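Speaker notes, "Folding for a small closet," library evening series, second run

Okay, so these are the notes I talk from. I don't read them out word for word, I wander all over the place, but a few folks in Jardale asked for them after the March one, so I've typed them up properly and left in the bits where I tell myself to slow down.

Opening. Hello, thanks for coming, bathrooms are down the hall past the magazines. Then I say who I am. My name is Man-sik Baek and I worked the back room of Drarkden, the clothing store on the old square, until it closed. I folded for a living! Sweaters, long johns, baby things, table linen at Christmas. My first boss there, Mrs. Hong, would pull a stack off the shelf and tip it sideways, and if it came apart she handed it back to me without a word. I learned fast.

(Pause here. Let people get their coats off.)

What the talk is for. We all have winter layers, and they're soft and stretchy and they will not stay in a pile. Jeans behave. Dress shirts have buttons and a collar to hold on to. A thermal top just slumps. So tonight I want to do one garment, slowly, from flat to drawer, and then do it again with people trying it at the tables. If you go home able to fold one long-sleeved top in a way that stands up by itself, I'm happy.

Ask the room: who folds on their lap in front of the TV? Hands always go up. Mine too, for socks. For tops I need a big flat place, and in most apartments that means the bed.

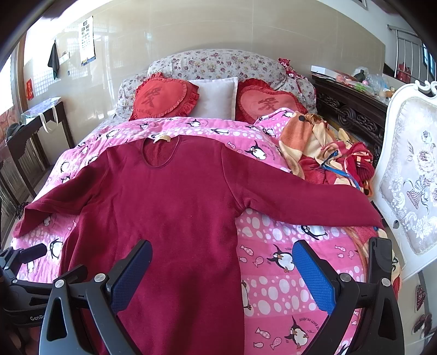 Laying out is where I spend the most time, and I make no apology for it. When I started giving this talk I rushed straight to the folding and half the room ended up with a lopsided parcel, and I couldn't work out why, and then I watched a man at the front table start with one sleeve twisted under. So now we lay out. Face up, neck toward the pillows, sleeves pulled right out to the sides like the crimson one on the pink penguin quilt. Look at how much room those sleeves want! One cuff has gone over the edge of the bed, and I'm fine with that, a cuff can hang while you get the body straight. The heart cushions and the long flowery pillow can stay up at the head where they are, and so can the blanket over on the side as long as it isn't sitting on a sleeve. You don't have to strip the bed to fold a shirt. You need the shape of the shirt and a little bit more.

(Hold up my own gray top. Lay it on the demo table. Don't talk while smoothing, it's nicer to watch in quiet.)

Smoothing. Flat hands, start at the chest, push out toward the shoulders and then down. I say "push," but it's more like wiping crumbs. If the fabric is brushed or fleecy it grips whatever it's lying on, and a quilt grips back, so lift the shirt a little and set it down again when it bunches. Please don't tug at the hem. Somebody always tugs at the hem. You get a shirt that's long on one side and then your first fold is already crooked.

Find the label. If there's a tag inside the back of the neck, that's your middle. I line it up with my nose, which gets a laugh, but do it! Stand at the foot of the bed, or on the bottom side of the table, and get the tag, the middle of the hem and your own nose in a row.

The fold itself. I do this 2 times in front of everybody before they try.

Side one. Take the shoulder about halfway between the neckband and the armhole and bring that whole side in, sleeve and all, so the edge of the body runs straight down the middle part. Now the sleeve is sticking out across the other side. Fold it back on itself and let it run down the length of the body. People want to zigzag it. You can zigzag it if the sleeve is very long, but one clean turn makes a flatter parcel.

Side two. Same again. What you've got now is a long strip with the neck at the top. Check that it's the same width all the way down. It won't be the first time.

(Walk around. Mrs. Hong voice is allowed here, but gently.)

Then the hem comes up, and stop a couple of fingers short of the neckband. I forget to say that part every single time, so I'm writing it here in the notes: STOP SHORT OF THE NECK. Fold that in half or in thirds depending on how deep your drawer is, and stand it up on its edge. If it stands, lovely. If it flops over, it's usually too loose in the last fold, so open it one step and press the air out with your forearm.

Drawers. I keep mine standing in a row with the folded edge up so I can see the color of each one. You can stack them if you like stacks. My sister stacks, and her closet looks great, and she has to take out four to get the one on the bottom. We've agreed not to discuss it.

Things people ask, so I'm ready:

Does it crease? A thermal layer, hardly. A cotton shirt, yes, a bit across the middle, and you give it a shake.

What about hoodies? Fold it as if there were no hood, then lay the hood down over the top before the hem comes up. It makes a fat parcel. Hoodies are fat.

Should I use a folding board? We sold the Lasotitz one at the store and I got through 32 tops an hour with it on a good day. At home I wouldn't bother. It has to live somewhere, and then you've got a board in your closet where the shirts should be.

Can kids do it? Sure, on their own bed, with their own stuff. Start them with T-shirts. A long sleeve is harder for short arms.

How many tops does a person need? I don't answer this one! I once helped a very nice couple who had 217 between them and they wore them all.

Practice part. Tables of four, one top each, and we share the smoothing space. I tell them to undo it and do it again even if the first one came out well. Leave twenty minutes for this and ignore the clock on the wall, it's slow.

Closing. Thank them, remind them the spare tops in the basket are from the library's lost and found and can be taken home, and ask whoever is nearest to help me push the tables back against the windows. The room has to be clear by nine.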